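Reading for this unit: course pack, sections 4.1 to 4.6. Bring a calculator to the seminar. The problem set at the end is due at the start of the next class.

# Unit 4: Moisture in Textiles and Indoor Air

## 4.1 Scope

Unit 3 treated the building envelope. This unit covers the contents of the room: upholstery, curtains, carpets, bedding and clothing. These materials take up water vapor when the relative humidity of the air rises and release it when the humidity falls. The effect is called moisture buffering. In a furnished room it can be comparable in size to the buffering of the wall finishes, and simulation models that leave it out tend to predict humidity swings that are too wide.

Liquid water (spills, leaks, wet laundry) is handled separately in Unit 6.

## 4.2 Terms

**Relative humidity (RH).** The ratio of the actual vapor pressure to the saturation vapor pressure at the same temperature, given as a percentage.

**Moisture regain.** Mass of water held by a material divided by its oven-dry mass. Textile tables use regain.

**Moisture content.** Mass of water divided by total mass, water included. Some older sources use this term for regain. Check the definition before copying a value from a table.

**Sorption isotherm.** The curve of equilibrium regain against RH at constant temperature.

**Hysteresis.** At a given RH, a fiber that is drying holds slightly more water than one that is wetting. For cotton and wool the gap is large enough to matter in conditioning tests. In this course we use the mean of the two curves unless told otherwise.

## 4.3 Fiber classes

Standard conditions for textile testing are commonly 65% RH and 20 °C or 21 °C. Typical regain values near those conditions:

| Fiber | Regain (%) | Notes |
|---|---|---|
| Wool | 14–18 | Slow to reach equilibrium, measurable heat of sorption |
| Viscose | 11–13 | Loses strength when wet |
| Cotton | 7–8.5 | Gains strength when wet |
| Nylon | 4–4.5 | |
| Acrylic | 1–2 | Depends on finish |
| Polyester | 0.4 | Treat as non-sorbing in hand calculations |
| Polypropylene | 0 | |

Blends are estimated by dry mass fraction. A fabric that is half cotton (8%) and half polyester (0.4%) has an estimated regain of 4.2%. The estimate ignores finishes, coatings and backings. Coatings affect the rate more than the equilibrium value.

## 4.4 Rate of uptake

Equilibrium data say nothing about time. A single layer of cotton fabric hanging in moving air comes close to equilibrium quickly. The same fabric folded in a drawer may take days. Three resistances act in series:

1. the boundary layer of still air at the surface
2. the air trapped between yarns and between layers
3. diffusion inside the fiber itself

For thin open fabrics the first dominates. For thick or layered goods the second does. The third is rarely limiting indoors, though wool is an exception at low temperatures.

Exposed area is therefore a separate input from mass. Folding reduces it, and so does contact with another surface. When a loose textile rests on upholstery, the covered part of each exchanges vapor mainly with the other, and only the open faces should be counted toward exchange with the room. Survey forms for this course list loose items and fixed upholstery on separate lines for this reason.
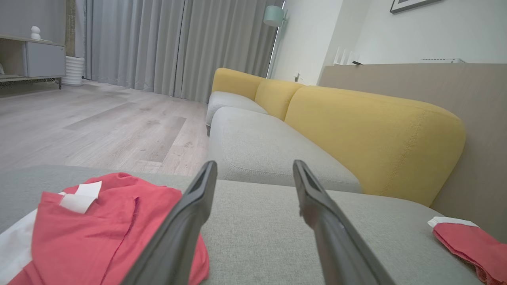
## 4.5 Room moisture balance

For a well-mixed room with volume V and air change rate n, the balance is

V · dc/dt = n · V · (c_out − c) + G − S

where c is the indoor vapor concentration (g/m³), c_out the outdoor concentration, G the moisture production (g/h) and S the net uptake by materials (g/h). S is positive when the contents are gaining water. At steady state S = 0, and the contents have no influence on the mean. They only change the size and timing of the swings.

The last point is often missed in reports. Adding furniture to a damp room does not lower its long-term average RH. If the average is too high, the remedy is in n or in G.

### Worked case: Sallville

The Sallville data set covers a living room over the month of January. The hygroscopic contents were surveyed by type and dry mass, and hourly RH was logged at two positions, one near the window and one on an interior wall. Use the interior wall series. The window series is affected by the cold glass and is kept in the file for comparison only.

Suppose 10 kg of cotton (dry mass) passes from 40% to 60% RH, and its regain rises by 2 percentage points. The water taken up is

10 kg × 0.02 = 0.2 kg = 200 g

This is an upper bound – it assumes that the whole mass reaches equilibrium within the period. For a daily cycle, apply the penetration factor from section 4.4 of the course pack.

## 4.6 Limits of the method

- Isotherms are measured on clean samples. Salts from sweat or detergent raise the uptake at high RH.
- Foam fillings are usually entered as zero. The error is small for polyurethane and large for feather and down.
- The well-mixed assumption fails behind furniture placed against exterior walls. See the Gatatholm case in Unit 5.
- Temperature is taken as constant. Surfaces in direct sun should be excluded from S.

## Problem set 4

1. Estimate the regain at standard conditions of a fabric that is 70% wool and 30% nylon by dry mass. State the table values you used.
2. A closet in the Mansilla file contains 2,551 g of cotton clothing, oven-dry mass. Find the mass of water held at 8% regain. Convert the result to moisture content.
3. Using the Sallville interior wall series, plot RH for one week and mark the daily maximum and minimum. Compare with the model output for S = 0.
4. Explain in one paragraph why hysteresis reduces the buffering available from a small daily cycle.

Show units at every step. Round final answers to two significant figures.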